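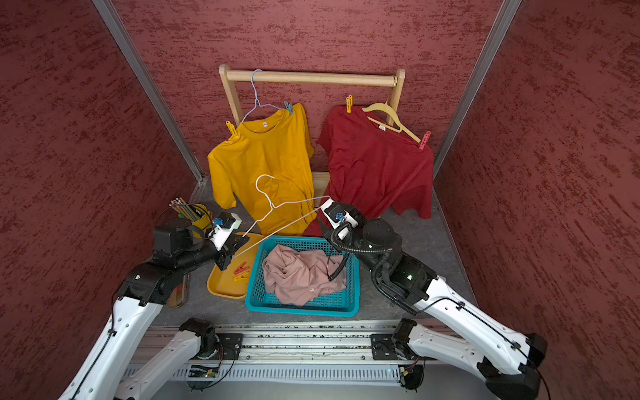

Clothes swap returns to Stoica Hall in June

Get your hangers ready, because the Stoica Hall clothes swap is back, and it's bigger than ever! Last year 676 pieces found new closets in a single afternoon, and organizer Ileana Cârstea is sure this one will beat it.

"People walked out wearing what they'd just picked up," she said. "One woman found a winter coat and wouldn't take it off, and it was hot out!"

The rules haven't changed. Bring clean clothes, get a token for each piece and trade your tokens for anything on the rails — kids' sizes included. Doors open at 2 and swapping starts at 3, with 40 tables of shoes, bags and scarves along the side hall.

New this year is a mending corner run by the Narkix sewing club, where you can get a button replaced or learn to patch a knee yourself. Bring thread if you have a favorite color!

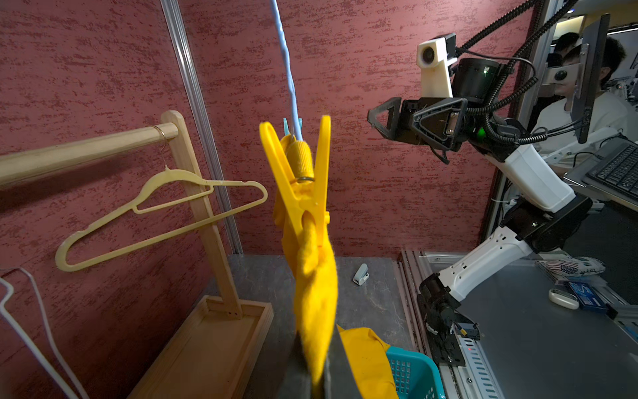 How to drop off early

Clean, dry clothes can be left at the Satico Street entrance any morning before the swap. Tie bags shut and put your name on them — your tokens will be waiting at the door.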